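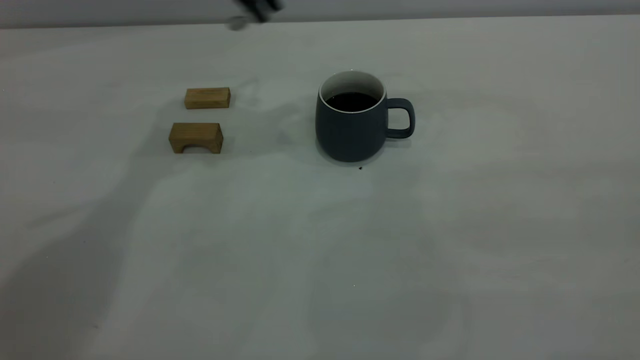
Rascombe Flats

Rascombe Flats is a dry lake bed in the Evdale basin, east of the town of Flamomstead. It covers 2656 acres and lies 3568 feet above sea level. The surface consists of fine clay topped by a thin crust of salt, which is renewed each winter when shallow water collects on the plain and then evaporates.

Geology

The basin held a permanent lake until the climate of the region became drier. Former shorelines remain on the western slopes, the highest of them 288 feet above the present floor. Beds of gravel at the northern end mark the mouth of a river that no longer reaches the flats.

Plant and animal life

Few plants grow on the central plain. Saltgrass and pickleweed are found along the margins, where the soil is less salty. Brine flies hatch in the spring pools and are eaten by migrating shorebirds.

History

Salt was gathered by hand for local use before the Higuchi Salt Works opened a plant on the southern shore. Output reached 2815 tons in its best year. The plant closed after the rail spur to Flamomstead was removed, and its brick foundations are still standing. Vehicles are barred from the flats between November and April.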